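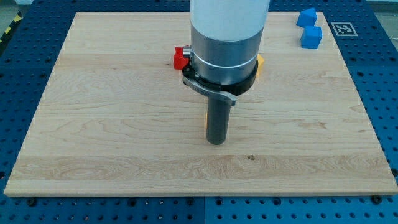 Open Day at the Tarnbridge Robotics Lab
Project report by Ye-rin Seo
Jun 6, 2024

For my spring project I had to visit a place where automation is being worked on and write up what I learned. I picked the open day at Tarnbridge because it's one bus ride from campus and because Dong-geon Son (my lab partner, he did the interview notes) already had a ticket. We got there early and still ended up at the back of the line for badges!

The day was split into short talks in the morning and demonstrations after lunch. The talks were fine. One was mostly about funding, and I'll skip it. The one I liked was by Ye-ji Sung, who runs the manipulation group, and she spent nearly the whole time on pushing. I'd always thought of robot arms as things that grab, so a talk on pushing sounded like a strange choice, but she won me over pretty fast. If you push an object, you don't have to get your fingers around it, and you can move things that are too wide or too flat to grip. The catch is that the object can slide or spin in ways you didn't plan, and a tiny difference in where you touch it can change where it ends up.

The demo station I spent the most time at was her group's. They use a plain rod on the end of the arm, pointing straight down, and the work surface is a wooden board set on one of those blue metal tables with holes all over it. The blocks are blue cubes, which made me want to ask if they'd tried any other color, but I chickened out. What I did ask about was the black and white square lying on the table past the corner of the board. Saulius Jõgi, a grad student in the group, told me it's a marker for the camera. The software knows what the pattern should look like, so it can use it to work out where the table is compared to the camera. If somebody bumps the camera, they can find their place again without measuring everything by hand. I wrote "ask about this for final project??" in my notes and underlined it twice.

The other thing I kept looking at was the tool changer, with its curved silver lever and a bright red handle on the side. Saulius said swapping the rod for another tool used to take them 20 minutes, and now it's quick enough that they do it between test runs. He also said the wood grain matters a little, as a block can drag differently along the grain than across it. I would never have thought of that, and I'm not sure I'd have believed it from a textbook.

Their target for the summer is 216 test pushes with each starting layout, and they were at 92 with the first one when we visited. That seemed slow to me until Dae-han Song, who was handling visitor questions, explained that blocks have to go back to their starting spots every time. He called resetting the real job. (Dong-geon wants that on a T-shirt.)

We also stopped at the Baswood table, where a small company was showing conveyor parts, but it was crowded and I only caught the end of it, so I don't have much to report. They gave out pens.

What I'd do differently: bring a charger, eat before the talks, and write my questions down ahead of time. I had 7 in my head on the bus and remembered maybe half once I was standing there. I also wish I'd asked what happens when a block gets close to the edge of the board, whether the arm has some way of bringing it back or a person has to step in. Saulius gave us the group's email, so I'm going to send him that one.

The group is holding a second visitor day in July, with more time at the stations and fewer talks. Dong-geon and I have both signed up for it, and I'll add his interview notes to this report as soon as he finishes typing them.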